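Washing soft toys without spoiling them

Posted 11/24/22

I had meant to write about descaling the kettle this time, but then I spent a whole afternoon up to my elbows in suds with the children's cuddly toys, and since so many of you wrote to me after the woolly jumper page in July, I thought this might be more use to you in the run-up to Christmas. The kettle will keep!

First of all, have a good look at the label, if there still is one. Ours have mostly been chewed or snipped off, so I go by feel instead. Squeeze the tummy and the feet. If you can feel beans or pellets in there, or anything hard like a music box, then it's a hand wash or a surface clean and nothing more. If it's soft stuffing all the way through and the seams are good, it can usually go in the machine, inside an old pillowcase with a knot in the top (a zip-up one is even better, but we have never owned enough of those).

Check the seams before you start and mend any little holes while the toy is dry. I learnt this with an elephant. The hole under his arm was no bigger than a lentil when he went in, and I was picking stuffing out of the filter for weeks afterwards, bless him.

For the machine I use a cool, gentle programme, half the usual amount of liquid detergent and no softener at all. Softener makes long pile go flat and a bit greasy, and it's murder to get out again. Keep the spin low. I put two or three towels in as well, so that the poor things don't go thumping round the drum on their own.

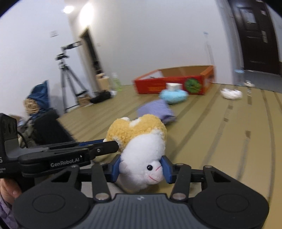 For hand washing, fill the basin with lukewarm water and a squirt of wool wash, and press the toy under gently, over and over, the way you'd press a sponge. Don't wring it, however tempting that is. Change the water when it goes grey (and oh, it does go grey) and carry on until it stays clear. Then roll the toy up in a thick towel and lean on it with your whole weight. My neighbour Gerrit Schouten kneels on his, which I thought was rather brutal until I tried it.

Drying is the part that wants patience. I hang a mesh shopping bag from the airer, put the toy inside and turn it whenever I happen to walk past. A small one is dry in a day or so, but a big bear with a fat middle can take three, and you must be quite sure he's dry right through before he goes back to bed or he will start to smell of pond. Keep him off the radiator, please! Some of the shiny sorts of fur go crisp with too much heat and there's no bringing them back.

Once it's dry, brush the pile up with a clean baby brush or an old soft toothbrush, a little patch at a time. Very long fur is easier if you hold it at the roots, just as you would with a child's hair.

If something can't be washed at all, put it in a bag with a few spoonfuls of bicarbonate of soda, give it a good shake, leave it for 15 minutes and brush it off outdoors. It won't shift a gravy stain, but it does freshen things up nicely.

Teun Van der Linden asked me about felt-pen marks. I dab mine with a drop of washing-up liquid on a damp cloth, working from the outside in, and try the back of a leg first in case the colour runs.

Next time, the kettle.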